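Switching the motel over to streaming, week one

24th May

Ok quick one because I've got sheets in the dryer and a late check-in coming.

So we finally ditched the old satellite setup at the motel. If you've stayed with us in Bendley you know the one — 2 remotes per room, a laminated card with the channel numbers on it, and a box under the telly that hummed. People would ring reception at ten at night asking how to get the footy on and I'd have to walk over in my slippers. Eleven years of that. Done.

The new lot is from Gemard. It's a little stick thing behind each TV and one remote, and the guest signs into their own accounts if they want to, or just watches the free channels if they don't. When they check out it wipes all the logins. That was the bit I cared about. The old smart TVs in the end units still had somebody's account on them from last October and I only found out when a guest asked me why her recommendations were all tractor pulls.

Cost. Everyone asks. We were paying 3,000 a year for the satellite, plus a callout every time a storm knocked the dish around. Gemard charges 85 a month for the whole place, and the sticks were extra up front. I won't pretend I did a proper spreadsheet. Back of an envelope, it pays for itself before next winter, and that's good enough for me.

The internet was the real headache. Turns out you can't put a motel full of people on the same connection you use for the eftpos machine and hope. First night, everyone got home from dinner, everyone put something on, and the whole lot went to mush. Unit four got about one frame a second. Sorry unit four. I gave them breakfast.

So then it was back on the phone to the Garkano people, who do our line, and they sold me the bigger plan (of course they did) and sent a bloke out to put in two more access points. One in the hallway, one up under the eaves facing the back units. He drilled through the wrong wall first. There's now a very neat hole in the linen cupboard if anybody wants one.

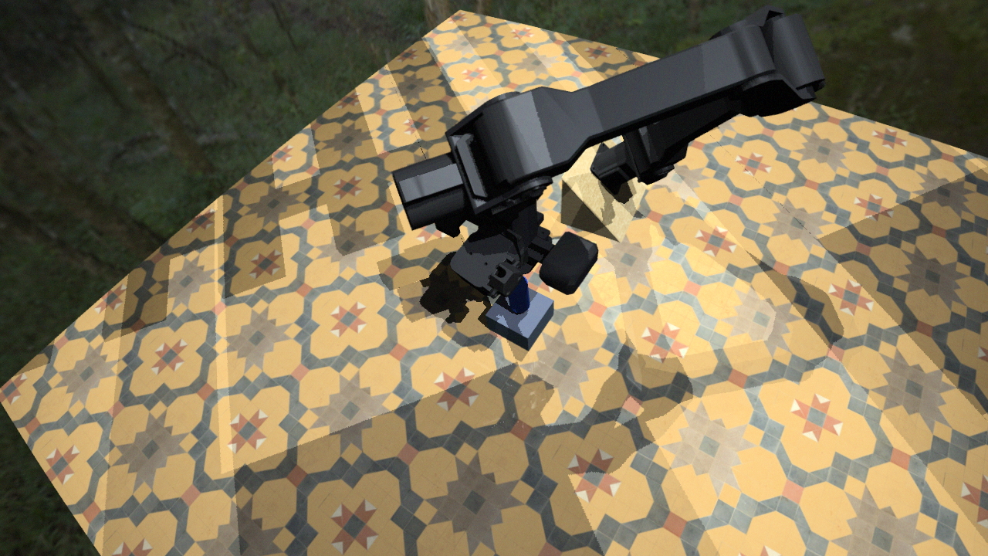 Yellow tile tabletop and a robot arm, computer-rendered.

Anyway. Second night was miles better. Third night I sat in unit seven myself with a cup of tea and flicked through everything to see how it felt. Picture's good. Sound is a bit thin on the older TVs but it always was. The menu comes up with our name on it and a spot for messages, so I've put in the checkout time, the wifi password and where to get a decent pie. Took me three goes to spell "reception" properly on that remote keyboard, it is a horrible thing to type on.

Things I don't love:

The remote is tiny. Someone is going to lose it in the doona every single stay, I can see it coming. I've ordered spares.

There's a home screen with big coloured squares advertising shows we don't get. You can turn most of them off but not all. I've asked.

When the power blinks, the sticks take ages to wake up again. The old box was ugly but it came straight back on. We get a lot of power blinks out here.

And one regular, lovely man, stays every month for work, is not happy with me. He knew his channel numbers off by heart. Liked to go straight to the number and that was that. Now he has to go through a menu and pick a picture. I sat with him and we set up favourites and he was polite about it, but I could tell. I've kept one old aerial TV in unit two and he's having that room from now on.

I did look at the Kawaguchi system as well, before anyone emails me. The motel down the highway has it. It's nicer, I'll say that, you can order breakfast off the screen and everything. But they wanted 300 a room just to put it in and we do breakfast on a bit of paper you hang on the door handle. Works fine. I like the paper.

Still to do — get the dish off the roof. It's rusted on. Had one quote and I laughed at it, so if you know someone local with a long ladder and a grinder, ring the office. Also have to work out what to do with a box full of dead remotes. The tip won't take the batterys but the hardware shop has a bin for them, so that's tomorrow's job.

Also need to redo the folder in every room as it still says press INPUT twice and wait for the blue light.

Right, dryer's gone off. Late check-in just pulled up too.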